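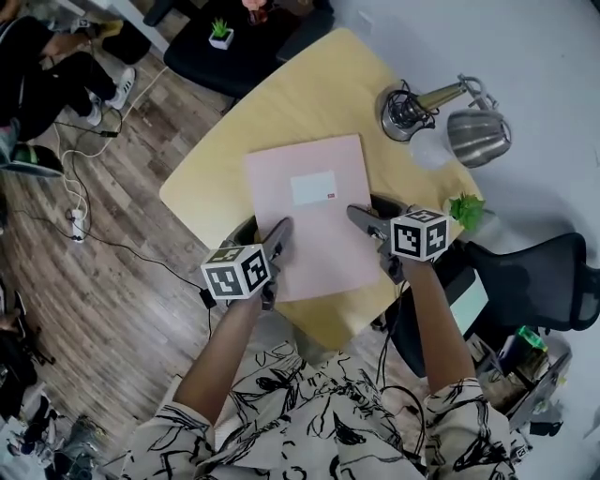

3 min read

November 7, 2018
By Charito Salazar

I've just done the winter walk-round at the Skerville hall and promised I'd put my list up with comments, so the people at Bukgate can nick it for theirs. Mine is on paper and covered in crossings out, so I've tidied it a bit.

1. Front door and ramp. OK. The ramp was slimy with leaves so I swept it while I was there (my back is not thanking me). Needs doing every week till the trees are bare.

2. Fire exits. One OK, one NOT OK. The side door opens fine but somebody had stacked 16 chairs in front of it. Please, please don't! I moved the lot.

3. Extinguishers. OK. Pins in, gauges in the green, service tags in date. The kitchen one has lost its wall sign.

4. Emergency lights. Two failed the test, both in the back corridor. Barredo are coming to look and I'll chase them if I haven't heard by the end of November.

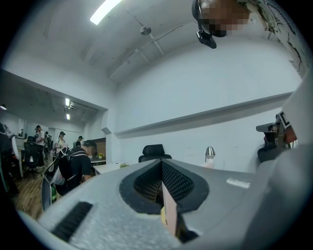 5. Kitchen. Mostly OK. Fire blanket is where it should be, the fridge is cold enough, but the urn lead is getting stiff near the plug and I don't like the look of it. I've taped a note on saying leave it alone. A new urn from Rirkov would be lovely, if anyone's feeling generous.

6. Hot water. Too hot in the ladies', and I nearly yelped. The hot tap in the gents' only manages 41 degrees after a good long run, so something's odd with the mixers. Ask Barredo while they're here.

7. Stairs. Handrail solid, but the nosing on the fourth step is lifting. Marked with yellow tape for now.

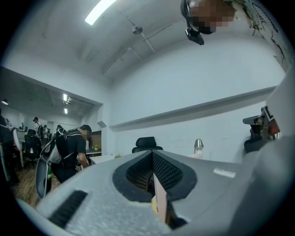 8. First aid box. Plasters nearly gone again, eye wash out of date. I've ordered 20 packs of the assorted ones, so help yourselves but do write it in the book!

9. Boiler cupboard. Not OK. It's not a cloakroom, folks. Two coats, a pushchair and a bag of bunting came out of there, all now on the stage.

10. Car park. The pothole by the gate is bigger. The quote to patch and reline came back at 2,000 pounds, which made me sit down, so for now there's a cone in it.

Next check is after the carol evening. If you've got a key, have a look at number 2 before you lock up.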